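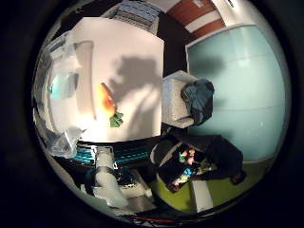

Figure 4. The sorting table with one orange vegetable on it and a bag at the side.

Section 3. Unpacking and sorting at the table

This section is for the person who empties the bags at the Brarel house kitchen. Please read it one time fully before you begin. The set-up of the table is in Section 2, and the labels for the shelves are in Section 4.

3.1 Before you start

1. Wipe the table top with a damp cloth and dry it with a clean towel. The top is a light colour and it shows marks from carrots and beetroot very quickly.
2. Check that you have space to walk on all the sides where you will stand. Bags on the floor must be moved first.
3. Put the bags on the table one at a time. Two full bags together is too much, and things roll down.
4. Keep the Sinora notebook and a pencil near to you, but not on the table.

Note: The light comes strongly on one side of the table in the afternoon. If your own shadow falls on the food you are checking, go to the other side. Soft spots on vegetables are difficult to find in shadow.

3.2 Opening the bag

5. Lay the bag down flat and find the opening. Do not pull from the bottom corners.
6. If the bag is tied, undo the knot with your fingers. When the knot is too tight, cut only the knot and leave the rest of the plastic whole, so we can use the bag again.
7. Fold the edge of the opening outward two times. It stays open by itself and you have both hands free.
8. Look inside before you put your hand in.

CAUTION: Clear bags can hide small sharp things in the folds. Never push your hand to the bottom of a bag you did not pack yourself.

CAUTION: Keep all plastic bags away from small children, also during a short break. An empty bag must not stay on the table or the floor.

3.3 Taking the things out

9. Take out the soft and light things first. Lettuce, herbs and ripe fruit can not carry weight.
10. Next take the hard vegetables. Carrots, peppers and potatoes go in the middle of the table with a little space between each kind.
11. Leave the green tops on until you have looked at them. Fresh leaves tell you the age better than the skin does. Remove the leaves afterwards and place them in the compost bowl.
12. Take out boxes, tubes and other household things last.
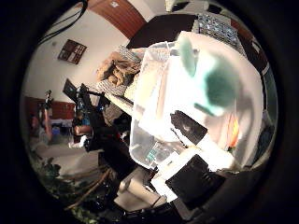
Boxes go on the left side and round things go on the right, where the folded towel stops them from rolling. If you meet a thing and you do not know what it is, do not open it to find out. Put it to the side and ask Emmanuel Were, who keeps the list of what was ordered.

13. Separate food from everything that is not food. This is the most important step of the section. Batteries, cleaning products and tools may not touch the vegetables, even when they arrived in the same bag.
14. Wash any vegetable which was lying against a non-food thing. Use cold water and a soft brush.

3.4 Writing it down

15. Every bag has an order number on the paper slip. The numbers for the June delivery go from 2,660 to 2,689. Write the number at the top of a new line.
16. Beside the number write the kinds of things you found, in simple words. "Carrots, good" is enough.
17. If something is missing or damaged, draw a circle on the line. Please do not use the red pen, it is for Kinyua only.

Note: Sorting the full delivery takes almost 90 minutes with two people. If you are alone, make a pause in the middle and close the door, so the cool air stays in the room.

3.5 Keeping the bags

18. Shake the empty bag over the sink and turn it inside out.
19. Wipe the inside and hang the bag on the line until it is fully dry. A bag folded when wet will smell the next day.
20. Press out the air, fold the bag in four and put it in the Brulluteck drawer. The drawer closes well with 40 bags, more than this will block it at the back.
21. A bag with a hole goes in the soft plastics bin. Do not repair it with tape.

If the drawer is blocked already, see 6.2, "Removing the drawer from its rails".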